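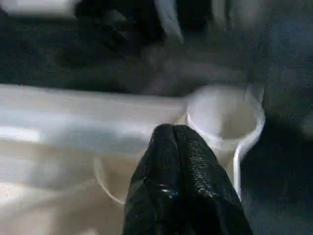

One reader in Wunport writes that bicarb and vinegar have kept her kitchen drain clear for 11 years, and that anyone paying for a plumber is being had. Maybe. I'd still like to know what the drain would have done if she'd left it alone.

Mix the two and you get fizz, a bit of salt and a lot of water. The fizz might shift a loose bit of gunk near the top. It won't do much to a plug of cold fat further down.

**What I'd try first**

- Wipe greasy pans with paper towel before they go in the sink. Dull advice, but it works.
- Pull out the strainer and clean under it.
- Use a cup plunger with the other bowl blocked by a wet cloth. Give it 2 decent goes before you touch a bottle of anything.
- Put a bucket under the trap, undo it by hand and clear it. Check the washer on the way back.

**Boiling water**

Every tips column recommends a kettleful. Plastic waste pipe can soften, and so can the seals. Hot tap water with a squirt of dishwashing liquid is plenty.

**Enzyme sachets**

The Homska ones claim 1,048 uses per tub, a number I can't make any sense of. I put them down a slow laundry drain overnight, 2 nights running in August, and saw no change. The Vatport brand smelled nicer.

If more than one drain is slow, or the outside gully is backing up, put the plunger away and ring somebody licensed.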